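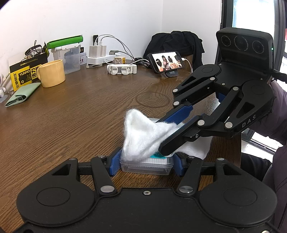 **그림 1.** 핸드헬드 그리퍼 두 대를 이용한 솜 분리 작업. 한쪽은 투명 상자를 고정하고 다른 쪽은 솜을 집어 올린다.

# 양손 솜 분리 작업에서 발생한 파지력 유지 오류의 원인 분석

작성: Akinyi Kirui, Jelle Baert
지도: Hilde Claeys
제출일: 7/7/23

## 1. 개요

본 보고서는 Cumus 프로젝트의 시연 데이터 수집 중 발생한 오류를 다룬다. 작업 내용은 왼손 그리퍼로 소형 플라스틱 상자를 고정한 상태에서 오른손 그리퍼로 솜을 당겨 떼어 내는 것이다. 수집한 시연은 총 3,361건이며, 이 가운데 338건에서 손가락 개도 기록과 영상 속 실제 손가락 위치가 일치하지 않았다. 동일한 기록을 로봇 팔에서 재생한 결과 상자 측벽이 파손되었고, 이 시점에서 실험을 중단하였다.

## 2. 증상

오류는 두 가지 형태로 나타났다.

- **A형(개도 고착):** 작업자가 손가락을 벌린 뒤에도 기록값이 직전의 닫힘 값에 머문다. 재생 시 로봇은 솜을 놓지 않고 다음 동작으로 넘어간다.
- **B형(지연 갱신):** 기록값이 실제 움직임보다 늦게 따라온다. 지연은 최대 300 ms였다.

상자 파손은 A형에서 발생하였다. 상자를 고정하는 쪽의 개도 값이 닫힘 상태로 고착된 채 손목이 회전하여 측벽에 횡방향 하중이 걸렸다. 파편은 작업대 밖으로 튀었으나 부상자는 없었다. 당시 Jelle Baert가 비상 정지를 눌렀고, 로봇은 정상적으로 정지하였다.

솜을 잡는 쪽에서도 A형이 확인되었으나 눈에 띄는 손상은 없었다. 솜은 변형이 크고 반력이 작아 잘못된 개도 값으로도 동작이 끝까지 진행된다. 이 때문에 초기 검수에서 해당 기록이 정상으로 분류되었다.

## 3. 원인 조사

### 3.1 기구부

링크 핀의 유격을 먼저 의심하였다. Donal Carroll이 두 그리퍼를 분해하여 핀과 링크 암을 점검하였으나 마모나 휨은 없었다. 손가락을 80회 반복 개폐하는 시험에서도 걸림은 재현되지 않았다.

### 3.2 케이블

케이블을 당긴 상태와 늦춘 상태에서 각각 같은 동작을 기록하였다. 당긴 상태에서만 패킷 누락이 발생하였다. 오른손을 들어 올려 솜을 당기는 구간에서 커넥터에 인장이 걸리는 점을 고려하면, 누락이 이 구간에 집중된 결과와 부합한다. 다만 왼손 그리퍼의 오류는 이것만으로 설명되지 않는다.

### 3.3 기록 소프트웨어

기록기는 패킷이 누락되면 마지막 유효값을 복사하여 빈 구간을 채운다. 이때 오류 플래그를 남기지 않는다. 또한 좌우 데이터가 하나의 버퍼를 공유하므로 한쪽의 누락이 반대쪽 갱신까지 막는다. 오른쪽 커넥터를 의도적으로 분리하였을 때 왼쪽 개도 값도 함께 고착되는 것을 확인하였다. A형과 B형의 차이는 누락 구간의 길이에 따른 것으로 판단한다.

## 4. 조치

1. 좌우 버퍼를 분리하고 누락 구간에 플래그를 기록하도록 수정하였다.
2. 플래그가 연속 세 프레임을 넘으면 해당 시연을 자동 폐기한다.
3. 케이블을 작업자의 팔꿈치 위에 고정하여 커넥터에 인장이 걸리지 않게 하였다.
4. 재생 전 저속 시험을 의무화하고, 상자를 다루는 작업에서는 파지력 상한을 별도로 설정하였다.
5. 로봇 재생 시 보안경을 착용한다. 기존 절차서에는 이 항목이 빠져 있었다.

Shabnam Mohmand가 수정된 기록기로 같은 작업을 다시 수행하였으며, 커넥터를 분리한 시험에서 플래그가 정상적으로 기록되었다.

## 5. 남은 문제

오류가 확인된 338건은 학습 집합에서 제외하였다. 영상에서 손가락 위치를 추정하여 개도 값을 복원하는 방안을 검토하였으나, 솜이 손가락 끝을 가리는 구간에서 추정이 불안정하여 보류하였다. 4월 이전에 수집한 기록은 원본 패킷 로그가 없어 누락 여부를 직접 확인할 수 없다. 이 기록은 영상 대조가 끝날 때까지 사용하지 않는다.

커넥터를 잠금형으로 교체하는 작업은 부품이 입고되지 않아 완료하지 못하였다. 교체 후 3.2절의 인장 시험을 같은 조건으로 반복할 예정이다.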